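Ploda publie une nouvelle version de son planificateur à deux bras

La société Ploda a mis en ligne en janvier la version 2 de Plirton, son logiciel de planification pour cellules à deux bras. La principale nouveauté concerne les objets tenus à deux pinces : les trajectoires des deux bras sont désormais calculées ensemble.

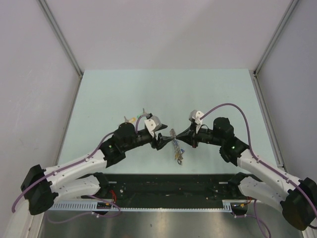
Jusqu'ici, le second bras attendait que le premier soit immobile. Le nouveau module, appelé Hurklow, vérifie les collisions toutes les 200 millisecondes et corrige la consigne pendant le mouvement. Chidubem Yusuf, responsable du contrôle, indique que l'équipe a rejoué 3460 enregistrements avant la publication.

La perception a aussi été revue pour les petites pièces métalliques, dont les reflets faussaient l'estimation de pose.

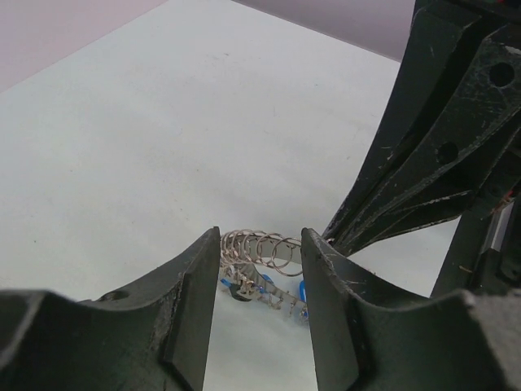 Clés et anneaux

Le jeu d'essai fourni avec le logiciel compte 1336 séquences. Une partie porte sur les clés et les anneaux brisés, que l'ancien modèle confondait souvent entre eux.

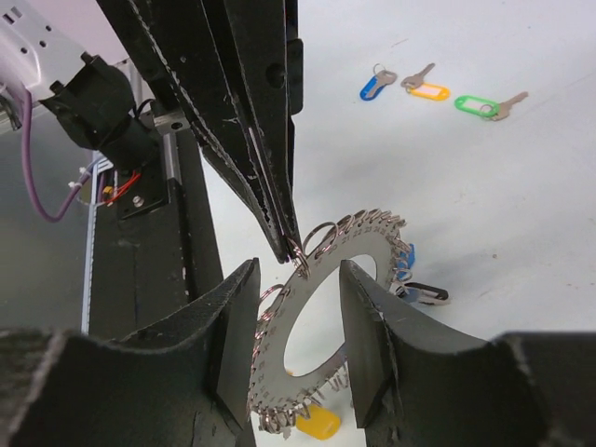

La pince sur un anneau brisé, au bord du disque métallique.

« L'ajout d'une vue de poignet change surtout la fin de l'approche », explique Rakiya Okonkwo, chargée de la perception. La vue d'ensemble reste utilisée pour répartir les tâches entre les bras.
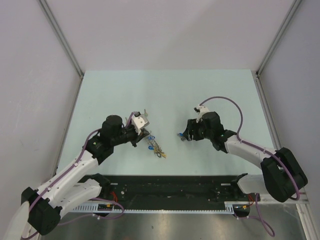
Les deux bras au-dessus du plan de travail, avec un trousseau sous la pince gauche.

La mise à jour est gratuite pour les détenteurs d'une licence. L'outil d'annotation Đàm suivra séparément.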